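Okay, I have been promising a thread on secondhand dinner plates since November and tonight I finally have tea, a free evening and a table covered in newspaper. Settle in. It's all plates from now until bedtime.

Background for the new people: I don't own a matching set of anything. I had one, a wedding present, plain gray, very tasteful, and I gave it to my cousin when I moved to Bremville and started over with whatever the thrift stores had. Best thing I ever did for my kitchen!

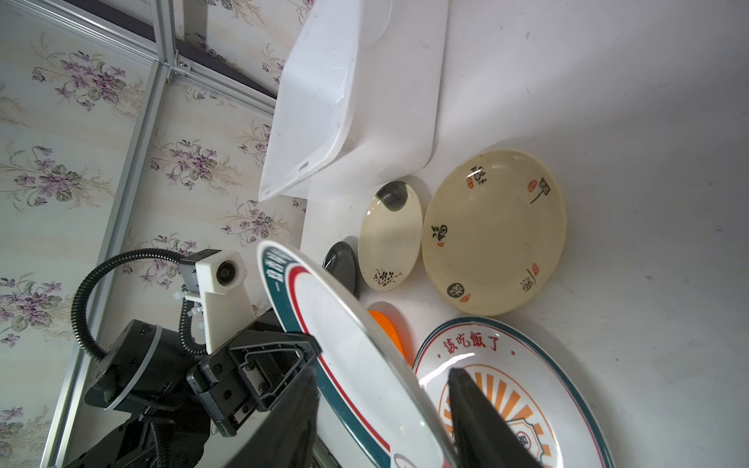
9 min read

First question I always get is "how do you make it look like you meant it?" My answer is the rim. Pick one thing the rims have in common and let the middles do whatever they want. Mine is a dark edge. Red, teal, navy, brown, I don't care, as long as there's a line going around.

A dark line makes food look finished. Put scrambled eggs on a plain white plate and it's Monday-morning eggs even when it's dinner. Put them on something with a border and suddenly you feel like you should find a cloth napkin.

If dark rims aren't your thing, go with size. All your plates the same width, any pattern at all, and they'll stack nicely too. Please measure your cabinet before you go shopping. I have a gorgeous platter that lives on top of the fridge because I did not.

Now, where to look. My favorite is Gonura, the thrift store behind the bus depot. The dishes are on the bottom shelves at the back, so wear pants you can kneel in. The front shelves are where they put the "nice" sets with price stickers to match, and I walk straight past those with my chin up.

Go in the late afternoon if you can. People drop off their boxes in the morning and it takes the staff a while to unwrap everything, so by 4 there's often a cart of new stuff that hasn't been sorted yet. You can ask to look through it! They've always said yes to me.

The trick with a stack: never pull from the middle. Lift the whole top half off, set it down, look at what's underneath. I've watched people slide one plate out like it's a tablecloth trick and the sound that follows is terrible.

Then the tap test. Balance the plate on your fingertips and flick the edge with a fingernail. A nice clear ring is a good sign. A dull clunk usually means there's a crack somewhere, even if you can't find it. (Some thick earthenware always clunks a bit, so get to know your clunks.)

Run your thumb around the whole rim with your eyes closed. Your thumb will find chips your eyes skate right over. A tiny flat chip on the underside, I'll live with. Anything on the eating side goes back on the shelf, however much I love the flowers.

Crazing! Those fine little lines in the glaze, like a dried-up puddle. Very pretty, and I do own a few pieces that have it, but I hang those on the wall or put them under plants. They can soak up whatever you serve on them and I don't want last year's beets in this year's pie.

Same goes for anything really old with bright paint on top of the glaze. I don't eat off a plate if I don't know what's in the paint. Hang it up, enjoy it, buy a different one for your sandwich.

Turn everything over! The backs are half the fun. Stamps, pencil marks, somebody's initials in nail polish from a church supper. My own holy grail is a pottery called Mekier, which used a little windmill stamp on one particular pattern. The pattern is called Moulin and I'm obsessed with it. 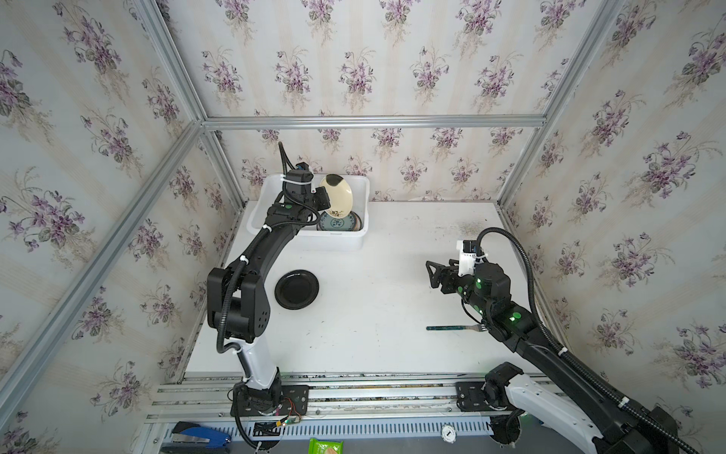
Agathe Leclerc
Plate hunter and kitchen columnist, Bremville

So, Moulin. It came in two colors, a blue and a soft green, and the blue is everywhere and the green is nowhere. I found my first green one holding up a leaky flowerpot at a yard sale. The woman selling the flowerpot threw the plate in for free and I tried very hard to keep my face normal.

I now have 13 of the blue. I know. In my defense they were never all in the same place, they came to me one or two at a time over years of Saturday errands, and every single one has different knife marks.

I love knife marks, by the way. I know serious collectors want them perfect, and good for them, but I like that somebody had a lot of pork chops on this thing. You can sometimes tell which side a person cut on.

Cleaning, because my inbox is full of it. Gray scratchy-looking lines are often metal left behind by cutlery. Make a paste of baking soda and water, rub gently with a soft cloth, rinse, look again. I've brought home plates that looked ruined and had them pretty by supper.

Price stickers: warm water and patience. If there's gunk left, a little cooking oil on a paper towel, wait ten minutes, wipe, then wash with dish soap. Don't go at it with a knife. I say this as someone who went at it with a knife.

Gold trim stays out of the microwave and out of the dishwasher. So does anything hand painted. In my house the old ones get washed in the sink with a folded dish towel on the bottom, so if one slips out of my hands it lands on something soft.

Storage is where mismatched plates get tricky, because the curves don't agree with each other. Flat ones at the bottom, deeper ones on top, and something soft between. I cut up an old flannel shirt with pinking shears and it's been great. Coffee filters work too and cost nearly nothing.

If you've got the room, stand them up! A wooden rack on the counter, every rim on show, and you can grab whichever one suits your mood. My neighbor's little girl picks her plate first and then decides what she wants to eat, which strikes me as the correct order.
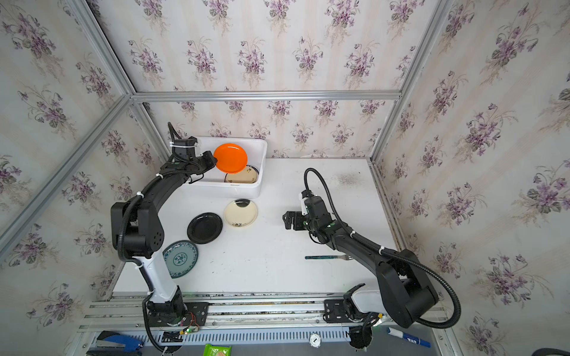
Setting a table with all this stuff is so much easier than people expect. Start with the loudest plate you own and put it in the middle of one long side. Then spread out from there, loud, quiet, loud, quiet. Don't put the two loudest across from each other or they'll fight all through the soup.

Keep everything else calm. Plain napkins, plain glasses, a jug of whatever is blooming. I used to do patterned tablecloths too and my brother said it was like eating dinner inside a quilt, and okay, he had a point.

If you've got small plates that don't go with anything, use them under bread, under candles, for olive pits, for the butter. I have a saucer with a rooster on it that has held my rings by the sink for 9 years and it has never seen a cup.

And when one breaks (one will), it's so much less sad than breaking a set! There's no gap. You say a nice word about it, you sweep, and you've got a reason to go back to Gonura and get down on your knees in front of the bottom shelf.

I do keep the good pieces. Big shards go in the bottom of flowerpots, with the pretty side facing in so only I know it's there.

A few of you asked about swapping. Yes please! I have too much brown floral and not enough plain cream. If you're near Bremville and you've got soup plates, wide rim, not too deep, I'll trade you generously and probably feed you as well.

And if anyone, anywhere, sees a green Moulin with the windmill on the back, please message me any hour of the day. Chips are fine. Under a flowerpot is fine. I'll pay the postage and I'll send you a picture of it with pie on it.

Next thread is going to be teapots and why the lids go missing. Send me your lidless ones, I want to see them all.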